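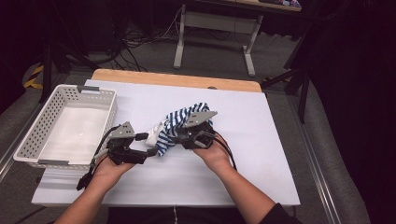 *Cloth work with the two hand-held grippers, white basket on the left.*

**Second pair of grippers or a real arm first? Need to send the budget in November**

**palt_bench** wrote:

Hello all. I am preparing the equipment list for our small lab in Palturholm and I would like a second opinion before I send it. We do cloth tasks with hand-held grippers, one in each hand, both with cables. At present we own one pair, so only one person can record at a time.

My two options are:

1. Buy a second pair of hand-held grippers and set up another table for it.
2. Keep one pair, and put the money aside for one arm next year.

I have an offer from Tunness for the second pair. They also offer a spare set of finger plates for 626, and I don't know if this is a normal price. Delivery is 28 working days. The arm from Alvarado is a different level of money, and I would need to ask for it separately.

What would you do?

---

**gridbasket** wrote:

Second pair, no question. With one pair, your whole lab stops when one cable is bad. It happened to us on a Saturday and we had people standing there who had come in only for this.

About the finger plates: the price is high, but I would pay it. Cloth is soft, but people hit the table with the tips all day long.

---

**northrail** wrote:

I do not agree with gridbasket. You will buy the second pair, then a second computer, then a second table, and in one year you still have no machine that can do the task by itself. If the goal is automation, the arm must be in the plan from the beginning. I have seen a lab with very nice recordings and zero budget left to try them on anything.

Also ask what Alvarado wants for installation. On our quote it was on a separate page and I missed it.

---

**palt_bench** wrote:

Thank you both. @northrail, I understand your point, but the arm can't be approved before spring in any case. My question is more what to do with the money that I must use this year. If I don't spend it, it goes back.

The second table we have already. The computer I forgot, so thank you for this.

---

**northrail** wrote:

OK, then this is a different question, and you should have written it in the first post :) If the money disappears, buy the second pair. But write in the request that it is phase one and the arm is phase two. Later it's much easier to ask for phase two when somebody has already signed a paper where it is mentioned.

---

**mettle_k** wrote:

Has anyone here compared with Trendari? We took their grippers because the service contract was included for the first year. The jaws are a bit wider, so for thin cloth I am not completely happy. You have to pinch two times to get the edge. For boxes and bottles they are good.

My advice is to ask for a loan unit before you pay. We had one for 2 weeks and it answered more questions than all the data sheets.

And please put cables in the budget. In our first year we used over 42 of them, all types together, and I had planned for almost none.

---

**gridbasket** wrote:

> we used over 42 of them

What are you doing with them?? We replace maybe one per month. Do you have some relief for the cable at the wrist, or does it hang free from the gripper?

---

**mettle_k** wrote:

It was hanging free in the beginning. Now we fix it to the forearm with a soft strap and it's better. The connectors were the weak part, the cable itself was usually fine.

---

**palt_bench** wrote:

This is very useful. I change my list like this:

- second pair of grippers, Tunness, if they agree to a loan first
- one spare set of finger plates
- one computer for the second table
- cables and straps, as a separate line
- arm, only mentioned as phase two, without a price

I will ask Trendari for a quote also, mostly so that I have two offers to compare. Our purchasing office wants this anyway.

---

**northrail** wrote:

I would put a price for the arm, even a rough one. A line without a number gets deleted. Otherwise the list looks fine to me.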